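Do sequels need the sad childhood? (Praltine trilogy, no spoilers for part three please)

melahat_g
Started this topic

I watched the second Praltine film again yesterday and I want to ask something that bothers me. In the first film Inspector Dalten is a closed man. He eats alone, he is rude to the hotel clerk, he repairs his own shoes. We accept it. Then in the second film we get 42 minutes of him as a boy on the farm, with the father who drinks and the brother who goes through the ice. After this, every rude word he says has an explanation attached to it. For me he became smaller.

Do you feel the same, or am I too strict?

sinan.sezer
Too strict, I think. The ice sequence is the best thing in all the films. Without it the ending at the lake has no weight at all, he is only a policeman standing next to water.

melahat_g
But he was standing next to water in the first film too, and I was already afraid for him! I did not know why, and I liked that I did not know.

ycao_film
I am with Melahat on this. My problem is mostly practical. The farm part stops the story exactly when Bayram has found the letters. We wait and wait, and when we come back, Bayram is still holding the same letters in the same corridor. A better editor would put the farm at the beginning or cut it to five minutes.

sinan.sezer
Five minutes is a TV commercial, not a childhood.

alper_k
Let me write a longer answer, I have thought about this for some time. English is my third language, so please forgive me if something sounds hard.

I believe there are two different things here that we mix together. One is the past of a character, and the other is the explanation of a character. A past can be shown and still explain nothing. In the novel the farm takes over two chapters, and the brother survives. He only becomes a stranger. It is a sadder story, in my opinion, and the book never says "and therefore Dalten is like this." 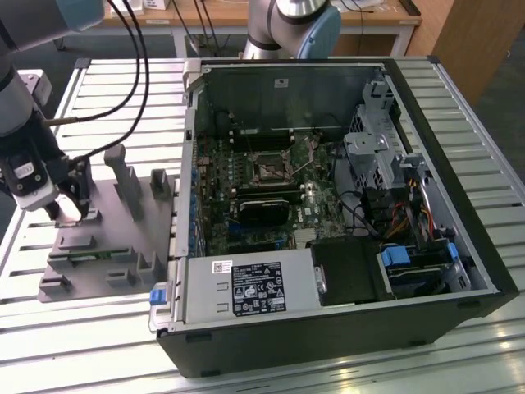

The film changed the brother's fate and I understand the reason, a death is easier to photograph than a silence. But after the change, the writers had to use the death everywhere. Count how often somebody says "your brother" in the last hour. In the book Kevia asks him one time, he does not answer, and she goes to make tea.

ycao_film
The tea scene is in the film too, no?

alper_k
It is, but he answers her. This is my whole complaint - he answers.

a_gilmartin
I read all 700 pages and I have to correct one small thing. The brother does not clearly survive. There is a postcard without a signature. Many readers take it as proof, I never did.

alper_k
You are right about the signature. But the postcard mentions the blue gate, and only the brother knew about the gate.

a_gilmartin
The father knew too. He painted it. Chapter 5, near the end.

alper_k
I must look this up. My copy is with my cousin until September.

sinan.sezer
So the book has a mystery with a postcard and the film has a boy under the ice. I still choose the ice. Sorry. I saw it in a full theater and there was no sound from anybody, not even from the people with popcorn.

melahat_g
I don't say it is badly made. The boy actor is wonderful. I only say I did not want to know.

ycao_film
Has anyone seen the shorter cut from the festival? A friend told me that the farm is almost gone there, but he also told me that Bayram dies in it, so I am careful with his information.

a_gilmartin
Bayram does not die in any version. The festival cut is shorter because of the train journey. The farm is complete.

ycao_film
Thank you. Then I will ask him what film he watched.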